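Nultik two-arm kit: garment handling set, review copy
Maintained by Oda Solberg, Manddale

Werkine sells the Nultik as a bench kit that "handles everyday clothing". I have my doubts. The set has 2,821 recordings of small jobs on clothes, and no success labels yet.

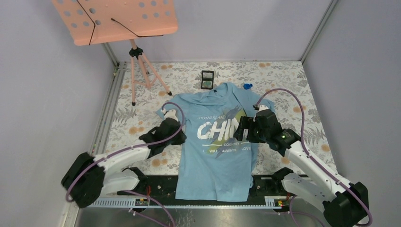 Can I use this to check the seller's claims?
Only in part. Werkine chose the tasks, and I've seen no list of what was dropped.

Loading: unpack the archive, then run the Montes reader. Version 4 or later; older ones mix up left and right.
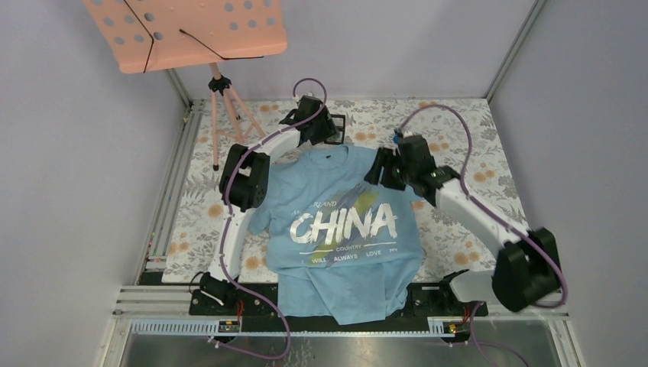 Cable routing is my main grumble. The manual spends 10 pages on mounting and one line on this. Each arm has a purple cable following it in loose curves, and the left one makes a small loop above the gripper. I'd want to know how that wears before paying for a second kit.
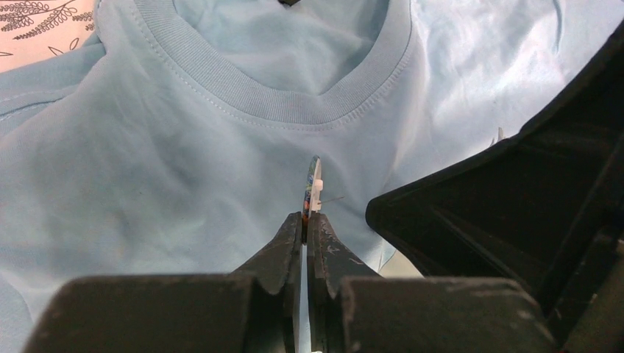 Last changed: 2026-06-25

Known gaps: pins are thin and awkward, and edge-on like this one they give a wrist view little to go on. Treat any score from fewer than 20 runs as noise. Corrections to Oda.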